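3. Desarrollo del proyecto en el aula

3.1. Contexto y elección de la tarea

El proyecto Tak nació en febrero dentro del club de robótica del instituto Drinthorpe, con 26 estudiantes repartidos en equipos y 2 docentes de apoyo. Desde la primera sesión quisimos que el alumnado trabajara con un problema manipulativo de verdad, de los que obligan a pensar en fuerzas, contactos y errores, y no con un recorrido de conos. Ju-won Maeng propuso borrar una pizarra de mano con dos brazos robóticos, y la idea entusiasmó al grupo casi de inmediato. Cualquiera entiende lo que hay que hacer, los objetos son baratos y el resultado se ve a simple vista: queda tinta o no queda tinta.

La tarea tiene además una dificultad que los equipos tardaron en apreciar. Una pizarra pequeña y rígida se desplaza al menor empujón lateral, de modo que el brazo que borra y el que sostiene dependen continuamente uno del otro. Sujetarla con las dos pinzas, una en cada extremo, fue el primer ejercicio que pedimos resolver antes de pasar al borrado. Los estudiantes debían decidir por dónde agarrarla, cuánto cerrar los dedos y qué inclinación podía tolerar el conjunto sin que un brazo tirara del otro.
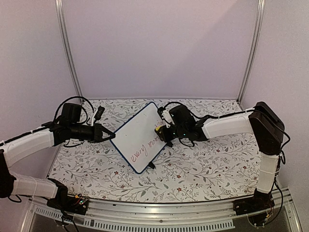 Los textos que se escribían en la pizarra los elegía cada equipo, con la única condición de usar rotulador y letra ligada. Mahmoud Lahlou, responsable del análisis, insistió en este punto con buen criterio: los trazos unidos ocupan una franja alargada y exigen pasadas solapadas, mientras que una letra suelta puede desaparecer con un solo gesto afortunado. Algunos equipos escribieron frases sobre sus rutinas, otros prefirieron palabras sin sentido, y hubo quien copió el estribillo de una canción entera (hubo que pedirle que la acortara).

3.2. Recogida de demostraciones

Los brazos se manejaron por teleoperación. Cada estudiante pasó primero por una fase libre, sin registro, y después por una serie de demostraciones grabadas. En total se recogieron 403 episodios, de los que 217 cumplieron los criterios de calidad acordados con el propio alumnado: borrador bien asido, ausencia de golpes contra la mesa y texto ilegible al final del episodio. La discusión de esos criterios ocupó una sesión completa y fue, a nuestro juicio, una de las más ricas del curso — pocas veces habíamos visto a un grupo de quince años debatir con tanta pasión qué significa «borrado».

Ha-neul Um organizó los turnos por parejas. Una persona operaba y la otra anotaba en el cuaderno el momento en que cambiaba la estrategia, por ejemplo al pasar de sujetar a borrar o al corregir el agarre. Estas anotaciones resultaron muy útiles después, porque permitieron dividir los episodios en fases con el vocabulario de los propios estudiantes: «buscar», «bajar», «frotar», «soltar».
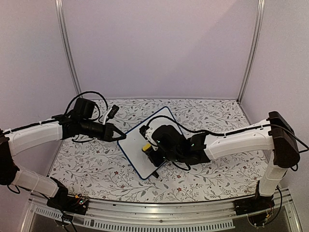 Figura 4. Puesto de trabajo del proyecto Tak, con la pinza derecha sobre la pizarra y la izquierda junto a una de sus esquinas.

La fase de «bajar» concentró la mayor parte de las dudas. Visto de lado, el borrador queda casi tapado por la pinza, y los operadores noveles tendían a cerrar los dedos demasiado pronto. Shahram Esfahani sugirió comparar la vista general con la de la cámara de muñeca, y el cambio en la manera de hablar de los estudiantes fue notable. Empezaron a referirse a la silueta del borrador, a su parte estrecha y a la distancia hasta el borde azul como pistas para situarse, y varios equipos rehicieron por iniciativa propia sus demostraciones anteriores.

La vista cercana trajo también problemas nuevos, que el alumnado acogió con verdadera curiosidad. La superficie brillante de la pizarra refleja la luz en bandas blancas que un detector sencillo puede confundir con otra cosa, y las motas oscuras repartidas por el tablero complican la medida de la tinta restante si solo se cuentan píxeles oscuros.
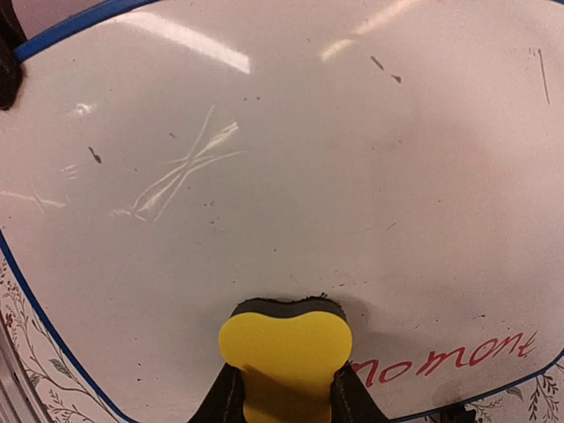

Para separar la tinta roja de motas y reflejos, el equipo Grevwood abandonó el umbral de gris y pasó a trabajar con el tono y la saturación, una solución que nadie del profesorado había sugerido. El equipo Tiltby siguió otro camino: comparar cada imagen con una tomada antes de escribir, siempre que la pizarra no se hubiera movido entre ambas. Los dos métodos se presentaron ante el club y se probaron con los mismos episodios. Kamrul Samarakoon moderó la puesta en común, en la que se acordó adoptar el primero como medida principal y reservar el segundo para los casos dudosos.

Los criterios de etiquetado que salieron de aquella sesión son los que se emplean en el análisis de la sección 4, donde se comparan las demostraciones de los operadores noveles con las que esos mismos estudiantes grabaron al final del proyecto.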